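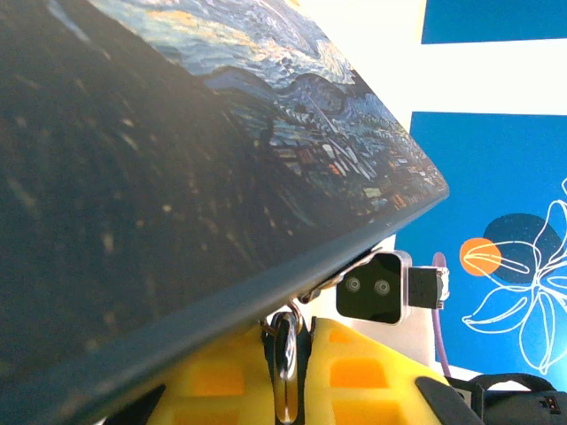 A printed tin with a small padlock makes a good home for spare keys, foreign coins, letters or a child's treasures, and it takes very little looking after if you set it up properly. The print is the part to protect. On a Starry Night design like this one, the dark cypress and the navy outlines of the hills will show a scratch long before the pale strokes of the sky do. The smooth face also throws back a lot of light, so tilt it toward a window when you check it for marks.

What you need

A soft cotton cloth
Mild dish soap
A cotton swab
Graphite powder for the lock
A piece of felt, cut to the size of the inside
A short length of ribbon or cord for the key

Clean the tin

Take the padlock off and put it somewhere safe, with the key. Empty the tin. Dampen the cloth with water and one drop of soap, wring it out hard, and wipe the lid from the middle outward. Go along the rounded edge last. Don't use glass cleaner or anything gritty on a print. Dry it right away with the other half of the cloth, then leave the lid open for 20 minutes before you put anything back.

If there is dust in the seam where the lid meets the body, run a dry cotton swab along it. Rust spots inside can be rubbed off with a pencil eraser. I leave rust on the outside alone unless it's spreading.

Line it

Cut the felt slightly small. A tight fit buckles at the corners. You don't need glue, and if you leave the felt loose you can lift it out and shake it. The Fosell felt sheets sold at the craft store in Deltthorpe are thin enough for a shallow tin. Thick wool felt is too much and keeps the lid from closing.

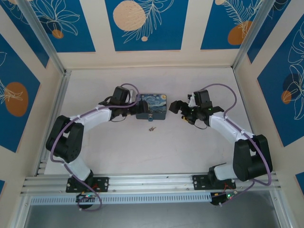
Tekle Sisay wrote to say that the key is always the weak point, and that a key this small should go on a ribbon the day you buy the tin. Tekle also keeps the spare taped inside a kitchen cabinet door, well away from the box, after having to cut off a lock last July.

I agree about the ribbon. Pick a bright one and tie it with a double knot.

Care for the lock

Small padlocks get stiff when they sit unused. Put a pinch of graphite in the keyhole, put the key in and turn it both ways a few times. Skip cooking oil, which turns sticky. When you lock the tin, press the lid down flat first, hook the shackle through, then close it with your thumb. If you have to force it, the lid isn't seated.

To open it, hold the body of the lock between two fingers and turn the key with your other hand. Don't let the lock hang while you turn. Thin keys bend.

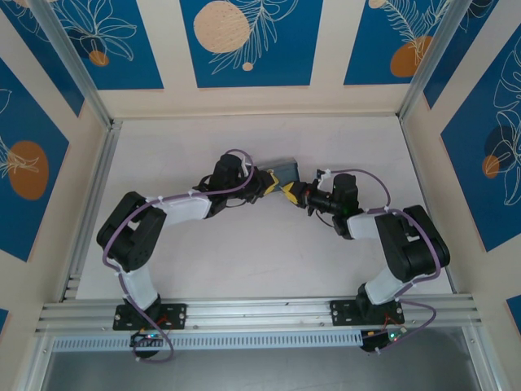
Gunhild Kvaran
Jendton Home Notes
Updated 5 April 2022

Where to keep it

Choose a dry shelf out of direct sun. Bathrooms are too damp, and so are most garages. If you stack tins, put a sheet of tissue between them so the bottom of one doesn't rub the lid of the next. Silica gel packets are fine inside, up to 2 for a small tin, and should be changed when you change the felt.

A padlock of this kind keeps out curious hands and not much more. Passports and cash belong in something sturdier.

Replacing a lost lock

Measure the hole in the hasp before you order, as well as the thickness of the shackle. Alemneh sells miniature locks singly, and the number 661 fits most keepsake tins I've tried. Check that it closes with the lid down before you throw out the packaging.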